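Prindura Hotel Fees

README and data card
Last edited 21/02/2019

What is in the folder

One row per hotel stay, 215 rows in all. Each row holds the price a booking site showed on its first results page, the price it showed on the last page before payment, and the amount on the bill at checkout. Those three numbers ought to be the same. Mostly they are not, and the gap between them is the whole point of the project.

I started keeping the log after a July trip on which a "taxes included" room grew a destination fee, a linen fee and a charge for a safe I never opened. I wanted to know if I had been unlucky. I still can't say for sure, and please be wary of anyone who takes these files and tells you they can.

Files

stays.csv: the main table
fees.csv: one row for each separate charge, tied to stays.csv by stay_id
sites.csv: notes on how each booking site shows its prices
rejected.csv: stays I threw out, with the reason

Save everything in the same folder or the sample notebook won't find it. The notebook draws a few plain charts and does nothing clever.

Where the rows come from

Four booking sources: Loltness, Visser, the Gesard hotel group's own site, and a bin called "direct" for everyone else who took a booking by phone or on their own page. The hotels are in 13 cities. Some of the stays are mine. The rest were sent in by people who read my travel blog and still had both the booking email and the final bill. If they had only one of the two, the stay went into rejected.csv.

You can see the first problem. People who feel cheated hold on to their paperwork. People who paid what they expected throw it out and get on with their lives. I asked readers to send in boring stays as well, and a few did, but I don't believe for a minute that it evened things out. Treat the share of stays with a surprise fee as the share among people who bothered to write to a blog about hotel fees.

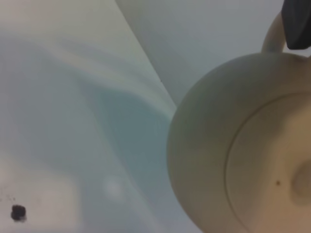
One reader objects that every fee I call a surprise was printed on the hotel's page the whole time, under a link, and that a traveler who doesn't click the link has no business calling it hidden. Fair enough as far as it goes. I added the column fee_disclosed for that reason, with the values "price" (it was in the number), "page" (same page, no click needed), "link" (you had to click) and "no". Anyone who thinks a link counts as telling people can filter on it and get a kinder picture of the trade. I don't think it counts, but the data doesn't force my opinion on you.

Columns in stays.csv

stay_id: a number, no meaning
city: as written on the bill
source: loltness, visser, gesard or direct
nights: whole nights
currency: the currency of the bill
price_first: total for the stay on the first results page
price_last: total on the last page before payment
price_bill: total on the bill, with food, drinks, parking and anything else the guest chose to buy taken out
member: yes or no, if the guest was signed in to a loyalty plan
refund: amount given back after a complaint, blank if no complaint was made
notes: free text, spelling left alone

A word about price_first. Some sites show a nightly price and some show the total. I multiplied where I had to. When the nightly price was an average of cheap and expensive nights, the result can be off by a little from rounding, so please don't write to me about a gap of one or two dollars. I don't count it as a fee either. See the cutoff in the notebook, which you can change.

A word about member, too. Gesard tells its members they get the "best rate." What the rows show is that members and non-members often saw the same room at the same total, with the member version crossed out and rewritten to look like a favor. That is a remark about the few Gesard rows I have. It might be a fluke. I'd like to see more before I called it a habit.

Columns in fees.csv

stay_id: matches the main table
fee_name: the words on the bill
fee_group: my own grouping (resort, cleaning, city tax, safe, linen, card, other)
amount: in the bill's currency
fee_disclosed: price, page, link or no
required: yes if the guest could not say no

City tax deserves its own group. It is a real tax, the hotel passes it on, and I don't blame a hotel for it. I do blame a booking site that leaves it out of the total when it plainly knows the number of guests and nights. A few bills listed a "city service contribution" that sounds like a tax and isn't one. Those sit under resort. If you disagree with a grouping, fee_name is untouched and you can redo it.

What the data can't tell you

Which site is cheapest. I know people will ask. The same room was almost never priced on two sites at the same minute, so a comparison of Loltness against Visser from these rows would be junk. I've seen travel columns do it with worse data than mine and I wish they'd quit.

How common fees are. See above on who writes in.

Anything about last-minute deals, packages, or rooms paid for with points. I left them out. Points in particular are a swamp: the value of a point is whatever the person selling you the card says it is.

Anything about vacation rentals. Cleaning fees there are a separate mess.

If things are getting better or worse. Most rows sit close together in time, and the older ones are all mine, so any trend you find will be partly a trend in where I like to go.
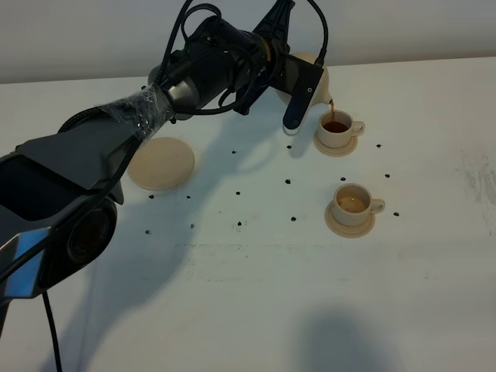

Cream-colored teapot, tipped forward to pour.

How rows were checked

I compared each booking email with the bill by hand, then did it again later without looking at my first answer. Where the two passes didn't agree I went back to the paperwork. Where the paperwork was unclear, the stay was rejected. Typing errors surely remain. The ones I found were dull, mostly a comma read as a decimal point on European bills.

price_first is the weakest column. A booking email doesn't show the first results page, so I needed a screenshot, and a lot of people don't take one before they know they'll be annoyed. Blank means no screenshot. I did not fill the blanks with guesses, and I'd ask you not to. If your work needs all three prices you'll lose rows. That is the honest size of the set.

Claims I have been sent and don't buy

Clearing your cookies lowers the price. I tried it on Loltness and Visser while building sites.csv and saw nothing I'd bet on. Prices moved, yes. They also moved when I touched nothing at all. If somebody has a careful test I will read it, but "I did it once and saved money" is not a careful test.

Booking direct always avoids fees. The direct rows have plenty of them. The hotel is the one charging the fee, so I'm not sure why people expect it to be shy about it on its own site.

The "only two rooms left" banner is real. I have no column for it. I've watched it say the same thing at breakfast and at bedtime, and you may draw your own conclusion.

The Loltness fee promise covers you. It refunds up to 40 dollars, and only for a charge that its own page failed to list. Read the wording before you count on it. Check refund in stays.csv and you'll notice how many cells are blank. A blank means no complaint was made, which may be what the promise is built on, or may just mean people are tired when they get home.

Privacy

No guest names, no room numbers, no booking codes. I cut hotel names as well, after some thought. With so few rows per hotel it would have been easy to make a place look bad on the strength of one bad clerk. The notes column was read through for anything that points to a person. If I missed something of yours, write and I'll take it out.

Use and sharing

Free to use for any purpose, with a link back. If you publish a chart, please put the line about who sent in the stays somewhere near it, in type a person can read. Don't describe the set as "a survey." I didn't survey anybody.

Adding a stay

Send the booking email and the final bill, with your name blacked out. A screenshot of the first page helps a great deal. Stays with no extra fee at all are the ones I need most and get least. Please don't send a total from memory — I can't use it, and I have stopped replying to say so.

Known issues

Two currencies use the same symbol in the older rows. Go by the currency column and ignore the notes.
Stays that were cut short are priced for the nights on the bill, which makes price_last look too high. They are marked "short" in notes.
sites.csv describes the sites as I saw them. They change their layouts all the time and I don't rush to keep up.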